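怎么给短片准备一份弦乐编曲总谱
作者：Damilola Ugwu

我的母语不是中文，有些音乐术语我是从同事那里学来的，如果写得不够地道，请多多包涵。这篇文章写给第一次给弦乐组编曲的人。你已经有了作曲家的电脑小样，现在要把它变成乐手可以直接演奏的谱子。我用的例子是短片《Flisora》，音乐一共250小节，其中有一段慢的主题叫“Sarmiento”。

开始之前

请向作曲家要三样东西：MIDI文件、小样的音频、带时间码的画面。MIDI文件最好是没有量化过的和量化过的各一份。没有量化的那份可以听出作曲家想要的呼吸，量化过的那份用来记谱。

给工程文件起名字的时候，请写上段落号和版本号。我以前只写“最终版”，后来有了四个“最终版”，录音那天差一点打印错。 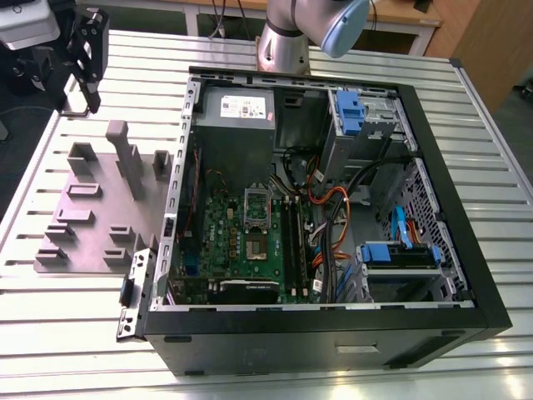
第一步：整理速度和小节

先不要写音符。把速度表导入制谱软件，对着画面听一遍，检查每一个重要的画面点落在第几拍。《Flisora》的第38小节有一个门关上的声音，作曲家希望和弦在门声之后才进来，所以我在那里加了一个2/4拍的小节。这样指挥看起来很清楚，比写一个很长的延长号安全。

第二步：分配声部

电脑小样里的弦乐常常是一个音色弹出来的，左手三个音，右手四个音。直接分给五个声部，声音会很厚，也很浑。我的习惯是先写第一小提琴和低音提琴，也就是最外面的两条线，然后再填中间。

中提琴请不要只给长音。主题第二次出现的时候，可以让中提琴在低八度演奏旋律，小提琴休息几个小节。大提琴如果要分部，请在谱上写清楚“div.”，结束的地方写“unis.”，很多初学者会忘记后面这一个。
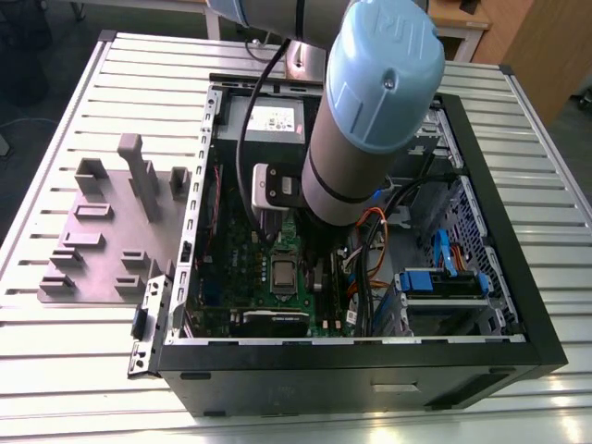
分配完以后，把每个声部单独唱一遍。唱不下去的地方，乐手一般也会觉得别扭。这时候常见的问题是大跳太多，或者一个声部连续很久没有地方换弓。

第三步：弓法和力度

弓法不需要每个音都写。连线要表示一弓之内演奏的音，不要用它表示乐句，否则首席会来问你。慢速的“Sarmiento”主题，我开始写了四小节一弓，力度又是f，Binta Etim看了以后说弓子不够用，建议改成一小节一弓。她拉了很多年中提琴，这种事情我都听她的。

力度记号请写在每个声部下面，休息超过几个小节再进来的时候，要重新写一次。渐强的终点也要写出来，只画一个夹子，乐手不知道应该到mf还是到ff。

第四步：做分谱

总谱检查完了再做分谱。翻页的地方要有休止，至少要够乐手伸手翻过去。如果实在没有休止，可以让同一谱台的里侧乐手翻页，但是独奏段落不要这样安排。

每一页都写上曲名、声部名和页码。小节号写在每行的开头，录音用的谱子我会每一小节都写，排练时说“从第52小节开始”，大家可以马上找到。
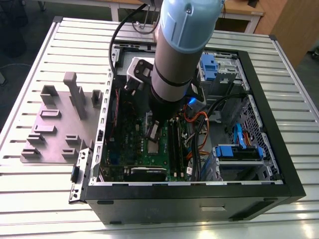 Pinimville工作室，2024年2月12日

第五步：录音前最后检查

把总谱打印出来看，屏幕上很难发现临时记号的错误。我用红笔检查音高，用蓝笔检查力度和表情，分两次看，中间休息一会儿。

然后对一下点击音轨（click track）。导出的时候请确认预备拍的数目和总谱第一页写的一样。我们通常给两小节预备拍，如果开头有变拍子，要用第一个小节的拍号来数。

最后把总谱、分谱、点击音轨放在同一个文件夹里发给录音师，并且附一张修改记录。如果录音当天作曲家还要改音，用铅笔写在总谱上，录完以后再改电脑里的文件，改完记得把版本号加一。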